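Rice cooker tips for a small kitchen
Last updated 5/8/24

We get more letters on rice cookers than on any other small appliance, mostly from people who were given one and use it twice a month. These tips are for the plain sort with a hinged lid, a lift-out inner pot and one or two switches. Pressure models have their own rules and you should go by the booklet.

Measuring

Use the cup that came with the cooker. It is smaller than a standard measuring cup, and the lines inside the pot are drawn to match it. If you have lost yours, weigh the rice instead and write the amount on a bit of tape inside the cupboard door. One level scoop of the usual cup comes to about 150 g of raw white rice.

Don't cook less than one scoop. A very thin layer dries out at the edges before the middle is done. If you only want a little, cook two scoops and freeze what is left.

Fill to the water line for the number of scoops, with the pot standing on a flat worktop. Reading the line while you hold the pot under the tap nearly always gives you too much or too little.

Rinsing

Rinse in a bowl or a sieve and keep the inner pot out of it. Stirring raw grains against the coating wears it down over the years, and a wet outside on the pot is a nuisance to dry. Two or three changes of water will do for most white rice. It doesn't have to run completely clear.

Drain well. A few spoonfuls of rinsing water left behind are enough to turn a small batch sticky.

Before you switch on

Wipe the outside of the inner pot with a dry cloth, the base especially. Then look down at the heating plate. A single grain of rice stuck there will lift the pot on one side and you will get a brown patch opposite it. Turn the pot a little left and right as you lower it so that it sits properly.

Pull the cooker forward from under any wall cupboard. Steam from the vent softens the edge of chipboard shelves and lifts the veneer. We have seen cupboards in Pirkstead ruined this way in one winter, with the cooker in the same corner every night.

Leave space for the lid as well. Hinged lids need a good deal of height when they are up, and people often measure the cooker shut, buy a shelf for it, and then find they have to drag it out to fill it.

After it clicks

Leave the lid down for ten minutes. Then open it, loosen the rice with a wet plastic or wooden paddle, going round the side first and lifting from underneath, and close it again until you want to eat. No metal spoons.

Open the lid away from your face. Water collects on the inner plate and runs back towards the hinge. If it drips on to the rice, hold a folded tea towel under the plate as you open it.

Keeping warm

The keep-warm setting is for getting everyone to the table. It isn't for overnight. Cooked rice that sits for hours can make you ill, and reheating doesn't always put that right. Serve it hot, and spread any leftovers on a cold tray so that they cool quickly. Get them into the fridge within the hour and eat them by the next day, or freeze them.

For freezing, pack single portions flat in bags or shallow tubs while the grains are still soft. Put a spoonful of water in with each when you reheat, cover, and heat until it is steaming all the way through.

Setting out a rice meal on a small table

A lot of the bother with rice suppers is that everything wants a socket. The cooker is plugged in, somebody wants toast, and the sausages are spitting in the pan. It helps to decide on the places before you start.

Put the appliances together on one side, nearest the socket, and leave the other side for plates. The cooker can stand at the end with its lid opening towards the back. A toaster can go next to it, though not so close that steam blows over the slots. Keep the cables behind. If your table has a cable hole in the top, use it, and check now and then that crumbs and spilt drink haven't gone down it on to the plugs below.

Two appliances on one extension lead is usually where we'd stop. A cooker is modest enough but a toaster or a kettle draws a lot of power. Look at the rating printed on the lead, add up the watts printed under each appliance, and if the total is higher, use one after the other. Unwind a reel fully before you use it.

Cook the sausages last. They stay hot on a warmed plate for as long as it takes to dish up the rice, and they go tough if they have to wait longer. An oval plate suits them better than a round one on a narrow table. Small side dishes are easier to manage in a divided tray, which takes one space and gets washed in one go.

Bottles go at the back, caps on, where a sleeve won't catch them.
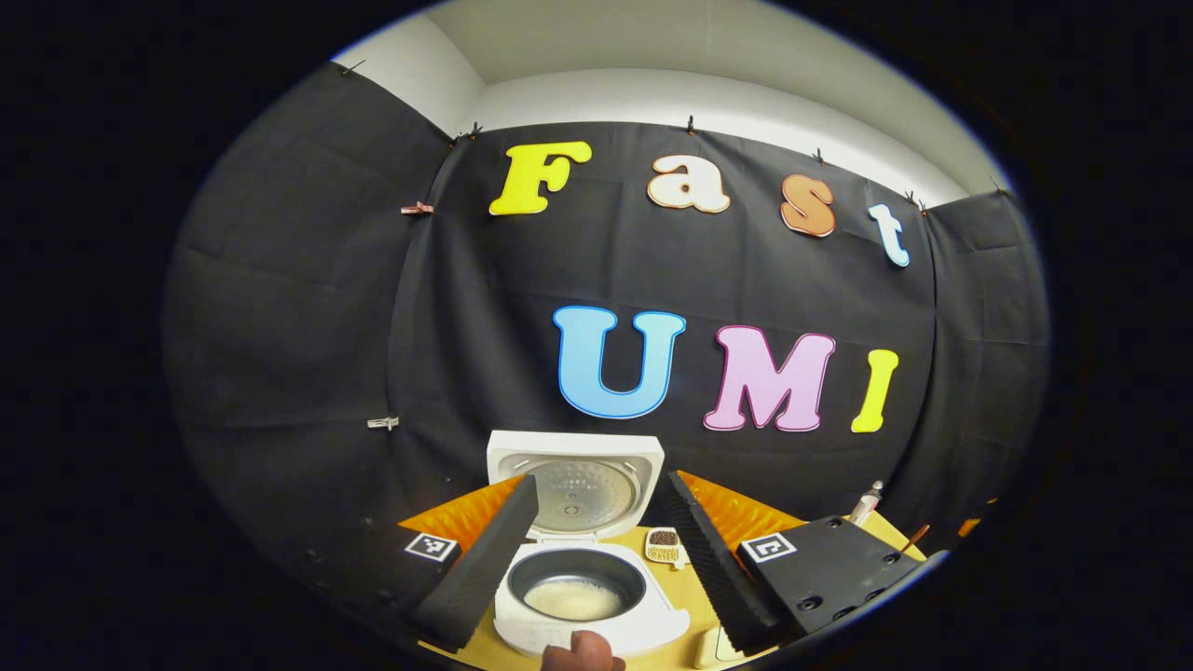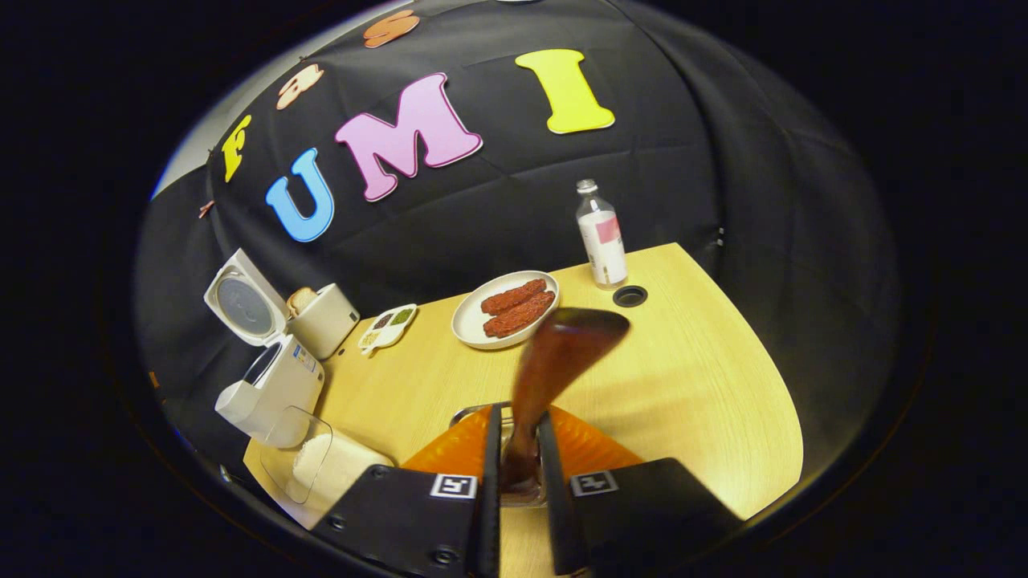
Once the meal is over, unplug at the wall before you clear anything else. The heating plate stays hot for a good while after the switch has gone off, so leave the pot in place until you are ready to wash it.

Washing the pot

Fill the pot with warm water as soon as it is empty and let it stand for half an hour. The starch comes away in a sheet and you hardly need to rub. Use a soft sponge and ordinary washing-up liquid. Scouring pads, wire wool and powder cleaners will all scratch the coating, and once it is scratched the rice sticks there every time.

Don't stack other pans inside it. If cupboard space is short and you have to, lay a folded cloth in the bottom first.

The dishwasher is a matter for the booklet. Some pots are marked as safe for it, and even those seem to lose their finish sooner.

Washing the lid

The lid gets forgotten. Starchy water dries on the inner plate and round the vent, and after a week or two it smells sour. On many cookers the plate pulls off or is held by a small catch. Take it out, wash both sides, and run an old toothbrush round the seal. If it doesn't come off, wipe it down with a well-wrung cloth after each use and go over the holes with a cocktail stick.

Check the rim too, where the lid closes. Dried rice there stops it shutting flat and the steam comes out at the side.

Leave the lid open until everything is dry. Shutting a damp cooker and putting it away is the commonest cause of the musty smell people write to us about.

If it smells already

Half fill the pot with water, add two slices of lemon or a tablespoon of white vinegar, and run a cooking cycle for 15 minutes or so with the lid down. Switch off, let it cool, tip the water out and wash as usual. Once more with plain water if you can still smell vinegar.

The outside

White cases go yellow near the vent from steam and grease. A damp cloth with a drop of washing-up liquid every time you wipe the worktop prevents most of it. For marks that have set, mix bicarbonate of soda and water to a paste, dab it on, leave it for five minutes and wipe it off. Keep it away from the switch and any printed labels, which rub off easily. Never put the body under the tap.

The heating plate, when cold, can be cleaned with a barely damp cloth. For a burnt-on spot, use a small piece of very fine sandpaper, wipe up the dust and let it dry before you plug in.

The toaster while you're at it

Unplug it, let it go cold, and empty the crumb tray over the bin. Do this weekly if you make toast every day. Turn the toaster over and tap it gently if you have no tray. Never poke about in the slots with a knife, plugged in or not, as the wires inside bend very easily.

Common faults

Rice wet on top, dry below: too little standing time, or the lid opened during cooking.

Brown crust on the base: some is normal on simple cookers. If it is thick, add a little more water and switch off soon after the click.

Boils over at the vent: too much starch or too full. Rinse once more and cook one scoop less.

Switches to warm straight away: the pot isn't sitting flat, or it was put in with no water.

Lid won't stay up: check for rice in the hinge. If the spring has gone it is seldom worth mending.

Buying another

Buy for the number you cook for most days. A big cooker makes a poor job of one or two scoops. Look for a lid plate that comes off and a water scale you can read without glasses. Ask whether spare inner pots are sold, as the pot generally wears out before the rest.

Readers' notes

We asked in February how often people washed the lid plate and had 237 replies. Only 18 said after every use. Several wrote that they hadn't known it came off.

A reader in Ospina Road keeps the measuring cup on a hook inside the cupboard, with the paddle on the same hook. We have done this since and haven't lost either.

Another asks about brown rice. Soak it for an hour, use the brown rice line if there is one, and otherwise add roughly half as much water again. It takes a good deal longer and needs the full ten minutes' standing time at the end.

Next page: descaling kettles and coffee machines.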